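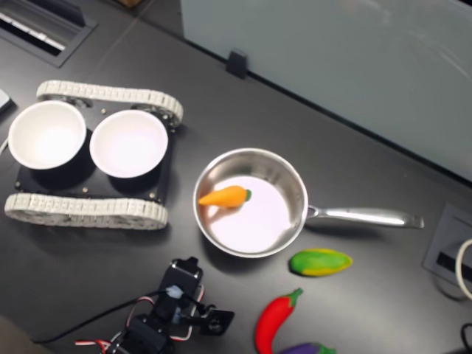
Jul 26, 2026

Play food again. I have spent a good part of my adult life being told that play food is important, and I have yet to be fully persuaded, but I am trying to be fair about it, so I am writing down what I think before Itsuki gets hold of me and talks me round.

The question is whether we put the toy vegetables and the real saucepan together in the December boxes. Itsuki Amano is for it. Itsuki says a proper steel pan, with weight to it and a long handle that sticks out, teaches a child more than any plastic one. I say a proper steel pan teaches a child that if you drop it on a hard floor everyone shouts. We went back and forth on this until my tea was cold.

I will admit the carrot looks well in the pan. It is a very orange carrot with a stub of green leaf, and against all that shiny metal it has a bit of life in it. Sitting there by itself, though, it doesn't look like dinner. It looks like a carrot that has been sent to its room. The corn was lying on the table under the handle and the chilli and the aubergine further down again, and I kept wanting to pick the whole lot up and put them in. That may be Itsuki's point. I didn't say so out loud.

What is a chilli doing in a set for small children, anyway? I asked and got a long answer about colour. Red, purple, yellow, orange, green, all very distinct, easy to name, easy to sort. Fine. But a tomato is red too, and every child in the country has met a tomato. I don't think my sister's two have ever knowingly been in the same room as an aubergine. When the younger one was shown a toy one last winter she called it a shoe, and went on calling it a shoe, and put it by the front door. I told Itsuki this. Itsuki wrote it down as evidence in favour, on the grounds that she had engaged with it.

Then there are the bowls. Two white ones, plain, and I have nothing against them at all, which is suspicious in itself. They are the kind you could put anything in. My guess is they will be the only things in the box still being used after a year, and they will be used for cereal, or screws, or the cat. I said we should just sell bowls. It was not taken as a serious contribution.

Prices next. Bokex want 70 a box for the vegetables, and that is without the pan. Zorkach come in lower but I have handled the Zorkach vegetables and I don't trust them, the stalks feel as though they would be off by teatime. Sugden haven't replied. Sugden never reply until you have stopped needing them. Haltberg sent a catalogue of 1507 items and no price list, so I looked at page after page of wooden toast and came away knowing nothing, except that there is apparently a market for wooden toast.

We would have to take 100 boxes to make it worth the van. I wrote that number on the back of my hand so that I would have to look at it all day, and I have been looking at it, and I like it less now than I did at breakfast. Last time we took a number like that it was the felt soup. I am not going to write about the felt soup again, it is all in the other notebook.

Itsuki's argument, put as kindly as I can, is this. Children copy. They see you lift a carrot, put it in a pan, take it out, tip it in a bowl, and they want to do it forty times over. The thing doesn't need to be clever and it doesn't need to be a whole kitchen. A pan, a couple of bowls, a few vegetables they can tell apart. I have read versions of this on the backs of boxes since I started in this trade, and the backs of boxes also told me that a plastic till would make children good at sums. It did not. It made them good at shouting NEXT.

And yet I do remember my own pan. It was a real one, aluminium, with a dent, that my grandmother had retired from milk. I had it on the back step with mud in it and whatever I could pull off the hedge. I didn't have a toy carrot and I don't remember wanting one. I had dandelions. So is that for or against? Itsuki would say for the pan. I would say against the carrot. I lay on the settee after supper trying to work out whether those two things come to the same order form.

Other objections, before I forget them. The handle is long, longer than it needs to be for anyone under five, and it will catch a sleeve. The corn has its husk on, in green, and somebody is bound to try to peel it and then cry. The leafy bit of the carrot will be chewed first, it always is. And if the pan is a real pan then sooner or later some tired parent will boil an egg in it and we will get the letter.

Have told Itsuki I will decide by the end of the week. Have not told Itsuki that I asked Bokex what they would charge with the chilli swapped for a tomato. If the answer is sensible I might say yes to a small lot, pan included, and see how many come back.

Need to ring Sugden in the morning. Also out of milk.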